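Updated 2025-08-28

# Cheetham Toy Library: your questions answered

We get the same questions at the desk every Saturday, and we love answering them, so please keep asking! But if you'd like to read up before you visit, start with these.

## What is a toy library?

It works like a book library, only the shelves are full of puzzles, train sets, dress-up clothes and board games. You join, you pick things out, you take them home, and you bring them back when the kids are done. We opened in the old Stonero shoe store with 133 toys and a folding table. Now there are more than 900, and the puzzles alone take up a whole wall.

## Who can join?

Anybody in Cheetham, Susel or Distbridge. You don't need to have kids – grandparents, babysitters and home daycares all borrow from us, and a few grown-ups come in just for the board games (we have some really good ones). Bring a photo ID and something with your address on it.

## What does it cost?

Membership is $12 a year per household. There's no charge per toy. If that's a stretch right now, tell us at the desk and we'll sign you up free.

## How many toys can I take, and for how long?

Four at a time, for three weeks. You can renew once by phone or email unless another family has asked for the same toy. Ride-ons and the big play kitchen count as two, mostly so they keep moving from house to house.

## We lost a piece. Are we in trouble?

No! Pieces get lost. Put a note in the bag saying what's missing and we'll look in the spares drawer, where there's a surprisingly good chance of finding a match. We only charge when a toy can't be used anymore, and then it's half of what we paid.

## How do you clean everything?

Hard plastic gets washed in warm soapy water and air-dried overnight. Wooden toys are wiped down, never soaked. Fabric goes through the washing machine, and board books get a quick wipe page by page.

## Which toys are good for a two-year-old?

Oh, so many. Chunky bricks are hard to beat at this age: big studs, easy to grab, and just as much fun to knock down as to build up. Shape sorters, stacking cups and push carts are great too. Look for the green dot on the label, which marks everything we lend for under-threes.
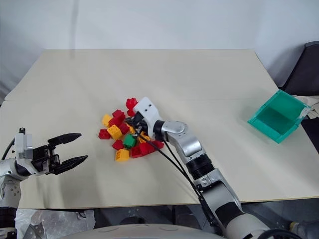
## Do you take donations?

Yes, please, but ask first if it's bigger than a shoebox. We can always use complete puzzles up to 200 pieces, wooden train track and duplicate bricks. We can't take stuffed animals, car seats or anything that's been recalled.

## When are you open?

Saturdays from 9 to 1. We close for one week in April to count and repair everything, and loans due that week roll over to the next Saturday.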